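Organiser une dégustation de chips à l'aveugle à la maison

Publié par Sumathi Chettiar dans Jeux et tablées | 134 commentaires

On m'a tellement demandé le déroulé de nos soirées chips que je le mets enfin au propre ! Le principe est celui d'une dégustation de vin, avec des bols numérotés, des feuilles de notes et des gens très sûrs d'eux qui confondent le vinaigre et l'oignon. C'est peu cher, ça marche avec des enfants comme avec des grands-parents, et on y apprend vraiment à goûter. Chez nous, c'est devenu le rendez-vous de novembre, quand il fait nuit à cinq heures et que tout le monde cherche une bonne raison de rester autour d'une table.

Ce qu'il vous faut

Des sachets de chips, évidemment (voir l'étape 1)
Un petit bol par sorte, tous identiques si possible
Un plateau à rebord pour la préparation
Des étiquettes repositionnables et un feutre
Une feuille de notes et un crayon par personne
De l'eau plate, du pain blanc, quelques quartiers de pomme
Des serviettes, beaucoup de serviettes

Temps de préparation : 40 minutes, courses non comprises.

Étape 1 : choisir un thème

La tentation est d'acheter tout le rayon. Résistez ! Une dégustation devient intéressante quand les produits se ressemblent assez pour qu'on hésite. Nos meilleurs thèmes jusqu'ici : les chips nature (le plus difficile, et de loin mon préféré), les paprika, les sel et vinaigre, les ondulées contre les lisses. Pour une première, prenez les nature. On se rend compte que certaines sentent la noisette, d'autres le carton, d'autres encore la frite de fête foraine, et les discussions démarrent toutes seules.

Cinq ou six sortes suffisent largement. Après, le sel prend le dessus et tout le monde met la même note à tout. Glissez un intrus dans la série si vous aimez les coups bas : une marque de premier prix parmi des chips artisanales, ou deux bols remplis du même paquet. J'adore le coup du doublon. La dernière fois, Thirumalai a mis 4 à l'un et 9 à l'autre, et il conteste encore le résultat.

Pensez aux allergies au moment des achats. Les chips aromatisées contiennent souvent du lait, parfois du blé ou du céleri. Je recopie les listes d'ingrédients sur un papier que je garde à la cuisine, comme ça un invité peut demander sans que tout le monde découvre la marque.

Étape 2 : préparer les feuilles de notes

Une feuille par personne, une ligne par bol. Les colonnes que nous utilisons :

Aspect (couleur, épaisseur, bulles, casse)
Odeur
Croquant
Goût
Ce qui reste en bouche
Une devinette : la marque, ou au moins la pomme de terre, l'huile, le prix

Chaque critère est noté sur 10. Laissez une grande case libre pour les commentaires, c'est là que se cachent les merveilles. Hema Salian a écrit un jour « rentrée des classes, cour mouillée » à propos d'une chips au paprika, et tout le monde autour de la table a compris exactement ce qu'elle voulait dire.

Pour les petits, remplacez les notes par des visages à colorier. Ça fonctionne très bien à partir de quatre ans, même si les résultats penchent fortement vers le sachet le plus salé.

Étape 3 : ouvrir et répartir, à l'abri des regards

Désignez une personne pour le service. Elle connaîtra les réponses et ne notera pas, alors changez de volontaire à chaque soirée ! Installez-vous dans une autre pièce, porte fermée, et travaillez au-dessus du plateau : les miettes y restent et on ne mélange pas les sortes.

Prenez les sachets un par un. Ouvrez, versez, numérotez le bol, notez le numéro et la marque sur votre liste secrète, puis passez au suivant. Ça paraît très scolaire, mais le jour où vous aurez devant vous des bols parfaitement identiques et aucun souvenir de ce qu'il y a dedans, vous repenserez à cette liste. Comptez 30 grammes par bol et par tablée de quatre, avec une réserve pour ceux qui veulent regoûter.

Un sachet à la fois avec le plateau blanc :

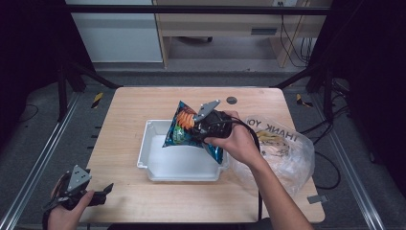
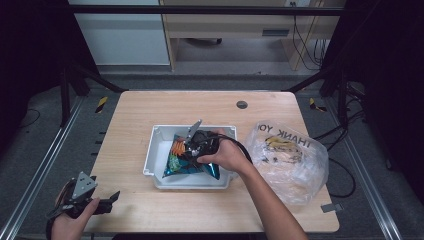 Étape 4 : régler la table

Sortez tout ce qui sent fort. Pas de bougie parfumée, pas de café, pas de fromage en attente sur le buffet. La lumière compte aussi : avec une lampe trop jaune, toutes les chips ont l'air dorées à point, et la colonne « aspect » ne sert plus à rien.

Disposez les bols en ligne, dans l'ordre des numéros, avec le plus doux au début et le plus relevé à la fin. Avec du piment dans la série, gardez-le vraiment pour le dernier tour. Posez l'eau et le pain à portée de main de chacun, sinon les gens n'osent pas se lever et enchaînent sans se rincer la bouche.

Étape 5 : goûter, en silence d'abord

C'est la règle que j'aime le plus et celle qui provoque le plus de fous rires. Pour chaque bol, tout le monde se tait pendant la première chips. On regarde, on sent, on croque, on note. Ensuite seulement on parle. Si quelqu'un lâche « oh, mais c'est rance ! » avant les autres, la table entière trouve que c'est rance.

Ma façon de faire, bol par bol :

Regardez la chips par transparence, devant la lampe. Une chips fine laisse passer la lumière par endroits.
Cassez-la près de l'oreille. Oui, vraiment ! Le bruit d'une chips épaisse cuite au chaudron est bien plus grave que celui d'une chips fine.
Laissez fondre un petit morceau sur la langue avant de croquer le reste. Le sel arrive d'abord, puis l'huile, et la pomme de terre en dernier, quand il y en a.
Rincez avec un peu d'eau, mangez une bouchée de pain, passez au suivant.

Faites une pause au milieu de la série. Les quartiers de pomme sont parfaits pour ça, leur acidité nettoie bien le gras.

Étape 6 : dépouiller et révéler

Additionnez les notes pendant que les autres se disputent. Commencez par annoncer le dernier du classement et remontez doucement, en lisant les commentaires à voix haute avant de donner la marque. Apportez le paquet au moment de la révélation, l'effet est garanti, surtout quand le grand favori est celui que personne n'aurait osé acheter.

Chez nous, le gagnant reçoit les restes et choisit le thème suivant. Ravindran Venkataraman, mon voisin du dessus, a gagné avec quatre marques reconnues et nous a imposé les chips de légumes. On lui a pardonné, les panais étaient excellents.

Conserver les restes

Reversez chaque sorte dans son propre sachet, chassez l'air, roulez le haut bien serré et pincez. Gardez-les au sec et loin du soleil. Des chips ramollies se rattrapent très bien au four : 150 °C, quelques minutes sur une plaque, en les surveillant, puis on laisse refroidir complètement avant de juger du croquant. Les miettes de fond de sachet vont sur un gratin de poireaux ou dans la panure d'un poisson, et là je vous assure qu'on en vient à acheter des chips exprès.

Variantes à essayer

Les yeux bandés. Sans la couleur, même paprika et fromage deviennent difficiles à distinguer.

Les accords. Une boisson différente avec chaque bol : cidre brut, thé glacé, jus de tomate. Le cidre avec les sel et vinaigre, quelle découverte !

La version maison. Glissez vos propres chips dans la série sans prévenir. Il faut avoir le cœur solide au moment de lire les commentaires.

Le goûter du dimanche. Même déroulé avec des biscuits secs ou du chocolat noir, et du lait à la place de l'eau.

Si vous tentez le thème nature, racontez-moi en commentaire quelle sorte est arrivée en tête chez vous, et surtout qui s'est fait avoir par le doublon !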